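The loop under the desk

Why an old protocol still decides whether the office network stays up

Jul 3, 2018

The fault that took down the network at Aigner last March began with a patch lead. Somebody in the sales office had found one end of it hanging loose behind a desk and plugged it into the nearest empty socket. The other end was already in a socket on the same wall. Both sockets led back to a small unmanaged switch which had been put under the desk years earlier to feed a printer.

Within a few seconds the phones stopped working. Then the warehouse scanners lost their connection, and after that the order system. Mared Ruddock, the company's network manager, could not log in to any of the equipment from her own desk and had to walk to the main comms room with a laptop and a serial cable.

"Every light on every switch was on solid," she says. "They weren't blinking, they were just on. I knew what it was then, but I didn't know where it was."

What she was looking at was a broadcast storm. Ethernet frames carry no hop count, so a switch has no way of telling that it has forwarded the same frame before. If there is a loop anywhere in the network, a broadcast frame will go round it for as long as the loop exists, and each switch it passes will send copies out of its other ports as well. Ordinary traffic soon has no room left, and the processors in the switches become too busy to answer the people trying to manage them.

The usual protection is the Spanning Tree Protocol, which has been part of Ethernet networks since the 1980s. Switches running it exchange small messages, called BPDUs, and use them to elect one switch as the root. Each of the others then works out its best path to the root and blocks any link that would make a second one. If a working link fails, a blocked one can be brought into use.

Almost every managed switch sold today has some form of spanning tree switched on when it leaves the factory. Aigner's did too. Ruddock's network had 66 managed switches spread over two buildings in Clotitz, and spanning tree was running on all of them. It did not help, for reasons that are common enough to be worth going through.

The first was the little switch under the desk. It was a cheap model that did not take part in spanning tree, and it dropped the BPDUs it received. The managed switch upstream sent out its messages and heard nothing back, so as far as it could tell the port had an ordinary computer on the end of it. The loop was entirely inside the small switch, and everything that went round it was also being sent up into the building.

The second was that storm control had never been set up. This is a separate feature, found on most managed switches, which limits how much broadcast traffic a port may accept. With a sensible limit on the access ports, the trouble would have stayed in the sales office.

The third came to light later, when Ruddock asked for outside help. Annelies Frei works for Rateck, a consultancy that looks after networks for firms too small to have a large team of their own. She spent her first morning at Aigner finding out which switch was the root.

"I ask that question at every new client," Frei says. "Usually they say it's the core switch. Then we look, and it's something in a cupboard."

At Aigner it was an old access switch in the goods-in office. The root is chosen by comparing bridge IDs, and a bridge ID is made up of a priority value and the switch's MAC address. The lowest wins. If every switch has been left at its default priority, the MAC address settles it, and since makers tend to issue addresses in rising order, the winner among switches of one make is often the oldest in the building. Traffic between the two core switches at Aigner had been going by way of goods-in, over a slow uplink, for as long as anybody had records. Staff had complained that the network was sluggish in the afternoons and had been told it was the internet connection.

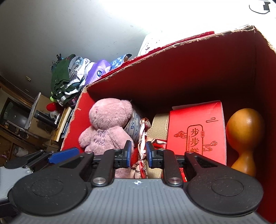

A knotted silky scarf in cream, pink and red, with the open red box.

Frei's plan for the site was not complicated. It set the priority on the first core switch so that it would always be root, and on the second so that it would take over if the first failed. It then dealt with the edge of the network, where most of the work was.

Access ports, the ones that lead to computers, phones and printers, were set as edge ports. An edge port starts forwarding at once when a device is plugged in, without going through the listening and learning stages. On older equipment using the original version of the protocol those stages take half a minute, long enough for some computers to give up looking for an address. Cisco calls the setting PortFast, and other makers have their own names for it.

An edge port needs a guard on it. BPDU guard shuts the port down as soon as a BPDU arrives, on the grounds that a computer has no business sending one. It catches the case where somebody brings in a managed switch, and it catches a lead plugged between two wall sockets that go back to the managed equipment. It will also catch a loop behind a small unmanaged switch, provided that switch passes BPDUs along and does not discard them. Where it does discard them, storm control is the next line of defence, and several makers offer their own loop detection, which sends a different kind of test frame and waits to see whether it comes back.

Root guard went on the core's ports facing the access switches. If a switch out on the edge announces itself as a better root, the port stops forwarding until the announcements cease.

Abrehet Kassa, who runs the warehouse systems at Aigner, was less interested in the protocol than in what would happen to her scanners while the changes were made. Altering the root makes the whole network work out its paths again. With Rapid Spanning Tree this normally takes a second or two, but a few of the older switches at Aigner only knew the original version, and the links to them would be slower to settle.

"I wanted it done between shifts and I wanted somebody standing in the warehouse while it was done," Kassa says. "I got both."

The priorities were changed first, late in the evening, and left alone for a week. The guards were then turned on one comms cupboard at a time. There are 29 of these, and some had not been opened in a long while. BPDU guard shut down a handful of ports on the first day. One of them fed the training room, where a managed switch had been fitted by an earlier supplier and never written down. It was added to the records and its port was set up properly as an uplink.

Storm control took longer, as the limit has to be chosen with some care. Too high and it does nothing useful. Too low and it will cut off a busy port on an ordinary morning, when everybody turns their computers on together. Ruddock logged broadcast levels on a sample of ports before picking a figure, then set the switches to send an alert without shutting anything down, and left them like that until she was satisfied with the number.

Liesl Fankhauser, who teaches networking at the college in Wosedon, thinks the basics get less attention than they should. Her students arrive keen on cloud services and automation. She has them build a loop on a bench with three switches in their second week, with spanning tree turned off, and try to log in to one of the switches while it is going on.

"They can't, and they don't enjoy it," she says. "But they remember to check the root after that."

She also warns against the opposite mistake, which is to turn spanning tree off altogether. This is sometimes done by people who have had a port blocked and wanted it back, and sometimes on the advice of a supplier whose equipment does not get on with it. A network with no spare links will run without the protocol perfectly well until somebody adds one.

There are designs that rely on it less. Two core switches can be joined so that they act as one, and each access switch can then be connected to both with its links bundled together. No link is blocked and all the bandwidth is used. Larger sites often route between cupboards, which keeps any loop inside one small area. Frei recommends both where the budget allows, and still leaves spanning tree running underneath.

Aigner has not gone that far. The core switches are due to be replaced next year and Ruddock expects to have them joined as a pair then. In the meantime she has 1548 access ports with guards on them and a spreadsheet that says where each one goes. The switch under the desk in the sales office has been taken out, and the printer now has a wall socket to itself.

Checking your own network

Log in to the switch you believe is the root and ask it. On most equipment the command is "show spanning-tree" or something close to it. If it names another switch, follow the root port from one switch to the next until you arrive.

Set the priority by hand on the root and on its backup. Leave the rest at their defaults.

Look for switches still using the original protocol. Rapid Spanning Tree will work alongside them, but links to them will be slow to recover.

Turn on BPDU guard wherever edge ports are in use, and decide whether ports that have been shut down should come back by themselves after a set time or wait for somebody to look.

Keep a serial cable where you can find it.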